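Ticket: Direct debit taken twice after change of repayment date
Product: Multamo loan servicing portal
Opened by: Khanyisile Dlamini, Vaswood Credit, borrower support
Assigned to: Yen-ting Liu, payments
Priority: 2
Status: Resolved, monitoring

Initial report

Borrower on a personal loan moved her repayment date from the 20th to the 11th through the self-service page in March. Instalment was collected on the 11th as requested, then again on the 20th. Second collection put her cheque account into overdraft and her bank charged a dishonour fee on an unrelated payment. Portal shows one instalment only. Bank statement shows two, with different reference suffixes.

Steps tried before logging: refreshed the ledger view, reissued the schedule, confirmed the mandate was amended and not duplicated. No change.

Liu, 9:20 am

Reproduced in test. When the date change is saved after the batch file has been generated but before it is released, the old entry stays in the file. The new schedule writes its own entry. Both carry a valid mandate number, so the bank accepts both. The ledger rejects the second as a duplicate and drops it into suspense, which explains why the portal looks correct.

Please check suspense account for other unmatched receipts with suffix B.

Dlamini, 10:05 am

Checked. 8 further borrowers affected, all with date changes saved in the same window. None has complained yet. List attached to the internal record.

Do we refund or apply to principal?

Liu, 10:40 am

Refund by default. Applying it to principal alters the interest calculation and would need each borrower's written consent under our hardship and overpayment procedure. Escalating to Iona Gourlay for approval of the dishonour fee reimbursement.
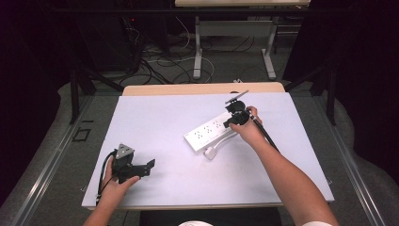 Gourlay, 1:15 pm

Approved. Refund the duplicate instalment to the account it was drawn from and reimburse bank fees on receipt of a statement. Do not report any of these accounts as in arrears if a later payment bounces this cycle. Credit file reporting is on hold for all affected loans until the refunds clear.

Liu, 3:30 pm

Refunds released. Workaround in place: date changes are now blocked from batch generation until release, and the borrower sees a message asking them to try again the next business day. Permanent fix is to cancel the pending entry by mandate number and due date before the new schedule is written. Code is with Ilari Niskanen for review.

Dlamini, 4:10 pm

Original borrower phoned back. She has been told to send the statement showing the fee. Letters to the others drafted, waiting on sign-off.

Update

Fix deployed. Test file run with a date change saved inside the window produced a single entry. Suspense account reconciled to nil for suffix B. Ticket stays open in monitoring until the next two collection runs have been matched.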